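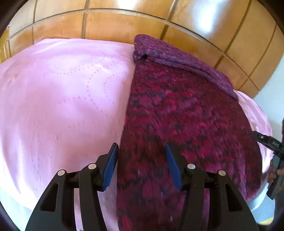 Paredes Household Textile Care Records
Data card and README, release 9

Summary

The Paredes records are a collection of written answers on how households wash, dry, mend and store their bedding and clothing. The collection covers 200 households in the towns of Sastari and Cluvton. It is maintained by the Plondetard Institute for Domestic Studies and is released for teaching and noncommercial research.

Contents

households.csv
One row per household. Gives the town, number of residents, type of dwelling and whether a washing machine is present in the home.

items.csv
One row per textile item reported. Contains 27 columns, including item type, fiber as stated on the care label, age in years, washing frequency and place of storage.

repairs.csv
One row per repair. Repairs made at home and repairs paid for are coded separately.

codebook.txt
Definitions of all columns and of the 22 item types.

Collection

Households completed a paper booklet in October and returned it by mail or at a public library. Booklets were typed by two clerks working independently, and differences were settled by reference to the original page. Respondents were asked to report what they do in an ordinary month. Answers about seasonal items, such as heavy blankets and winter coats, were collected on a separate sheet.

Item types

Bedding is divided into sheets, pillowcases, blankets, quilts and mattress covers. Knitted garments are recorded separately from woven ones, as storage practices differ a good deal between the two. The column "store_method" takes the values folded, hung, rolled, boxed and other. 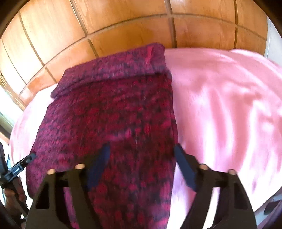

Item type "sweater": folded knit in magenta, crimson and black.

Where a respondent gave more than one method for the same item, the first one written was kept and the remainder were moved to the "notes" column.

Known limitations

Fiber content is missing for many older items whose labels had been removed or could no longer be read. Blank entries should be treated as unknown and should not be filled from item type.

Cluvton households are more likely to live in apartments, and line drying outdoors is therefore reported less often there. Users comparing the two towns should take dwelling type into account.

Washing temperatures were reported in words (cold, warm, hot) and have not been converted to degrees.

Changes in this release

Duplicate pillowcase entries were removed. The code for "airing" was split from the code for "drying." A spelling error in the header of repairs.csv was corrected, and scripts written for earlier releases may need to be updated.

Terms of use

The files may be copied and shared for noncommercial purposes with credit to the Plondetard Institute. Attempts to identify individual households are prohibited. Requests for the blank booklet should be addressed to the records office at Paredes.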